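Favley bench cell

From Wikibench, the open workshop reference

The Favley bench cell is a two-armed robot work cell used for handling trials on everyday objects. It was put together at the Rirwood workshop and is looked after there by a small group under Lwazi Mathebula. The cell consists of a humanoid upper body with two arms and two five-fingered hands, a cloth-covered table, a curtained metal frame and a control cabinet. It is best known among its users for the Rirwood set-up sheet, a short written procedure that has since been copied for a second cell at Bultham.

Contents
1 Name and background
2 Layout
3 Daily set-up
4 Routine care
5 Common faults and repairs
6 Bultham cell
7 See also

Name and background

The name comes from Favley, the street on which the first workshop stood. The cell was moved to Rirwood in October, when the lease on the older building ran out, and the frame had to be shortened to fit under the lower ceiling. The control software is a local package called Vishwakarma, written for the cell and not used elsewhere apart from Bultham. Earlier notes refer to the cell as "Bench 2", a label still found on some of the spare parts boxes.

Layout

The table stands in front of the robot so that both hands can reach the top from either side. It is covered with a beige waffle-weave cloth. The texture gives light objects some grip and stops glare from the lamps. Behind the table, dark curtains hang from a frame of pale metal posts. They give the head camera a plain background and hide movement elsewhere in the room, which had caused trouble at the first site.

The working height of the tabletop is 847 mm, measured from the floor to the cloth. The usable area is 656 mm deep. Both figures are written on the set-up sheet and are checked again whenever the table has been moved, even if it has only been pushed aside for sweeping.

Cables run at floor level. They are kept behind a taped line where possible, though the arm cables need slack and cannot be tied down along their full length.

Daily set-up

The set-up is done by one person and takes place before the arms are powered. The cloth is pulled flat and clipped underneath. The curtains are closed, and the posts are pushed by hand to see that none has worked loose at its foot.

With the arms still off, each finger is bent and straightened once by hand. A finger that feels stiff is noted in the log. Power is then switched on and Vishwakarma runs its homing routine, in which the hands rise clear of the tabletop and stop near its left and right edges. The operator stands behind the line until homing has finished.

Objects are laid out last. The set-up sheet asks for a mixture of soft, stiff, thin and see-through items, placed with gaps between most of them and at least one pair touching or overlapping.
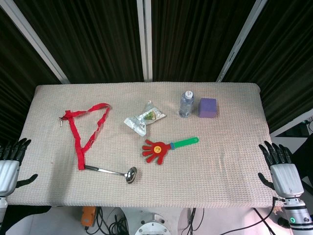

The table laid with mixed objects, including a ladle lying partly under a red lanyard, with the robot's hands at either side.

Clear items are the most awkward for the camera. A water bottle or a thin wrapper may be missed altogether if the lamps have been turned, so the lamp positions are marked on the frame with tape. Straps and lanyards are a different matter – they are easily seen, but they catch on fingers and can drag other objects with them.

Routine care

Care of the cell is divided by running time. Every 120 hours the finger joints are wiped, the wrist screws are checked with a torque driver and the cloth is washed. The cloth must go back on with the same side up, as the reverse is smoother. The wrist cables are looked over at the same time for flattening or cracks in the outer sleeve, mostly where they bend below the wrist.

The head camera is calibrated after any knock and after every change of height. A printed board is held at several points over the table while Vishwakarma records the readings. If the result is poor the board is usually found to be bent.

The log showed 2677 hours of running when this article was last revised. The original left wrist housing was still in use. The right one had been replaced after a crack was found beside a screw hole.

Common faults and repairs

Thumb drift. The thumb settles slightly out of position after long runs. It is cured by homing the hand again. If it returns within the same session, the thumb tendon is tightened by a quarter turn.

Loss of a hand. One hand stops answering while the arm goes on working. The usual cause is the connector at the wrist. The arm is powered down, the plug is reseated and the cable is given more slack.

Low reach. The fingers press into the cloth before closing. The table height is measured first, then the camera calibration is repeated. Early operators tended to change the offset in the software, and several wrong values were left behind that way. The sheet now forbids it.

Creeping cloth. The cloth moves forwards during dragging motions. Two more clips on the rear edge are enough.

Bultham cell

The cell at Bultham follows the same plan but has a fixed table and no curtain on the left. It uses the Rirwood sheet with its own figures written in. Spare fingers are shared between the two sites – wrist housings are not, the screw pattern having changed.

See also

Homing routine
Tendon-driven hand
Camera calibration board

This page was last edited on Feb 18, 2026.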